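Bimville Mutual Savings

Bimville Mutual Savings is a small member-owned savings bank, and I've been putting this entry together because I love the little ones.

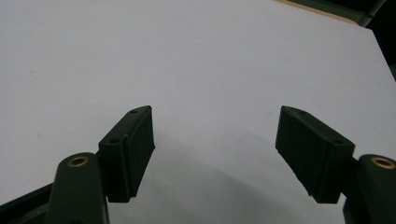 One reader wrote in that the bank should really be listed as a credit union, as members vote on the rates every December. Fair point, but it holds a savings bank charter, so I'm leaving it where it is!

It has 2 branches, one in Bimville and one over in Sekach, and 1,504 members at the last count (the Sekach branch used to be Azar Thrift, until the two merged). You need $80 to open an account, and that money stays put as your share – you get it back if you leave.

The main product is the Ziltwood account, a plain saver named after the street the first office was on. You give 38 days' notice to take money out, and in return the rate is a bit better than on the everyday account. There's no card with it, which drives some folks nuts, but I kind of like that.

Home loans came later and only go to members. I still can't find a good source for the year they started, so if you have an old annual report, please send it my way.

Last updated Feb 25, 2023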